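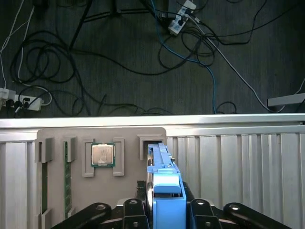
4 min read

I finished the short in July, and I've been putting off writing about it because most of what I have to say is about sound, and sound is hard to make interesting on a page. But a couple of people asked how a film that runs under a quarter of an hour took me most of a year, so I'll try.

The film is called Zindorico. It's set in one apartment building over one night, and most of it follows a woman going door to door looking for the owner of a bicycle left in the lobby. The first assembly ran 20 minutes and felt like 40. I showed it to a small group in my living room, and when it ended someone asked whether the bicycle was supposed to be a ghost. It was not. I went back and took out every scene where she stops on the stairs to think. I had shot a lot of those and I liked them, which was the problem.

We shot on weeknights, from eight in the evening until the building's manager wanted the lights off at one. The building is in Preda, a few blocks from where I grew up. I had planned on two lenses and ended up using one for everything except the rooftop. The hallways are narrow and anything wider bent the door frames so badly that it looked like a horror movie.

By the end of the shoot I had 709 clips. I logged them by hand in a spreadsheet, which took two weekends, and I would do it again. Typing out "door, third floor, she knocks twice, bus outside" makes you remember what you have. When I got stuck on the ending I searched the sheet for "laundry" and found a shot I had forgotten making. It's the last shot of the film now.

About the sound. We recorded dialogue with a boom and a backup mic hidden in her coat, and the coat mic was useless. It was a nylon coat. Every line had a rustle on top of it, and I didn't listen closely enough on the first night to catch it. The boom was fine in the apartments and bad in the stairwell, where everything rang. I tried cleaning up the stairwell lines and they came out sounding like a phone call. In the end I had the actors come back and record those lines again in my closet, with winter clothes on both sides, and then I played the recordings through a speaker in the real stairwell and recorded that. It took one evening and it fixed more than a month of fiddling had.

The music is three piano cues and nothing else. There were seven at one point. If you're unsure about a cue, mute it and watch the scene the next morning before coffee. Four of mine didn't survive that.

Money, since people always ask. The whole thing cost $3,817. Food was the biggest single piece, then insurance, then $599 for the color work, which I had meant to do myself until I saw what I had done to everyone's skin. The actors were paid a flat day rate, less than they deserved, and I told them so before they signed on.

I've sent it to two festivals so far. Inton turned it down with a form letter, which was at least quick. Clileo has it now and won't answer until the fall. I like Clileo because they put shorts in the evening slots with an actual audience, and because a few years ago I saw a nine-minute film there about a man returning a sofa that I still think about. I don't expect to get in. The running time is awkward — too long to open a block, a little short to close one.

While I wait I'm making captions. I thought this would be an afternoon's work and I'm on my fourth evening. The hard ones are the noises. I have a pipe knocking in the wall in six places, and I've written it as "pipe knocks," "knocking," and "distant knock," and now I have to pick one and go back through the file.

The next one will be set outdoors. I have two pages of it and no title.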